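Kullia Table Tidying Collection: Data Card

Version 3
Last revised September 16, 2026

Summary

The Kullia Table Tidying Collection is a set of short recordings of people clearing, sorting and arranging small household and decorative objects on a table. It was prepared by the Domestic Activities Group at Stendov for use in the study of ordinary tidying: which item a person picks up first, where it is put down, and when the table is considered finished. This card sets out what the collection holds, how the activities were planned and labelled, and the conditions under which it may be used.

Contents of the collection

The collection holds 996 recordings, divided into 8 activity groups. Each recording covers one activity from the first reach towards the table to the point at which the participant declares the task complete. Pauses are kept. A recording in which the participant changes their mind and moves an item back is treated as valid and is labelled accordingly.

The activity groups are as follows.

clear - all small items are taken off the table top
gather - small items are brought together in one place
spread - items are set apart from one another
line - items are placed in a row
edge - items are moved to the sides, leaving the middle free
centre - one item is given the middle of the table
swap - two items exchange places
free - the participant arranges the table as they please

The free group is the largest, with 200 recordings. The remaining groups are of unequal size, and users who require balanced groups should draw their own selection from the index file.

Objects

Objects were chosen by Aleksandra Pawłowska with the intention that they should be light, unbreakable and of the sort found on a desk, a windowsill or a hall table. Small ornaments, artificial plants and flowers, stationery and containers with lids are all represented. Food, liquids and sharp items were left out.

Every object has a short name in the objects file, together with its main colour and the group of household items to which it belongs. Where an object could reasonably be given more than one name, the plainer name was preferred. Artificial plants are entered under "plant" whether or not they stand in a pot, and the word "artificial" is given in the notes column. 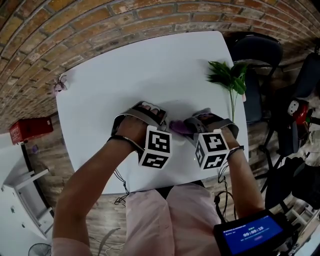 Table layouts are recorded in words and not by measurement. The layout field names the objects present and gives the part of the table on which each one rests, using the terms left, right, middle, near and far as they apply to the person seated at it. A green artificial plant standing towards the right side and a pink-and-white item at the far left edge would therefore be entered as "plant, right; flower, far left", while a small purple item held at the fingertips between the two hands is entered under the separate field for the object in use. Items on shelves or on the floor are never part of a layout.

Two points on layouts have given rise to queries in the past. First, an object that rests at the edge of the table is still on the table, and should be labelled as such unless it has fallen. Secondly, an object is regarded as being in use from the moment the fingers close on it, even if it has not yet left the surface.

Labelling

Labels were written by Bartosz Brzozowska and checked by Syafiqah Manurung. Differences between the two were settled by discussion, and the earlier wording has been kept in the history file for those who wish to consult it. Labels describe what was done and do not judge whether the result was neat. The free group carries an additional line in which participants state, in their own words, what they were trying to achieve.

Spelling follows British usage. Colour names are limited to those in everyday use, and shades such as teal or mauve have been replaced by the nearest common word.

Known limitations

The activities take place on table tops only. The collection should not be relied upon for the study of kitchens, wardrobes or large furniture.

Small items that resemble one another are sometimes confused in the older labels, in particular flowers and flower-shaped ornaments. Corrections made in January apply to the line and edge groups. The swap group has not yet been reviewed.

Terms of use

The collection is available to staff and registered partners of Stendov for research and teaching. Copies may not be passed to third parties without written consent. Participants may ask for their recordings to be withdrawn, and holders of a copy are required to delete any withdrawn recording on receipt of notice.

Published work should refer to the collection by its full title and version number.

Contact

Questions on access should be addressed to Eugeniusz Jakubowski, Domestic Activities Group, Stendov. Corrections to labels may be sent to Syafiqah Manurung, quoting the recording number and the field concerned.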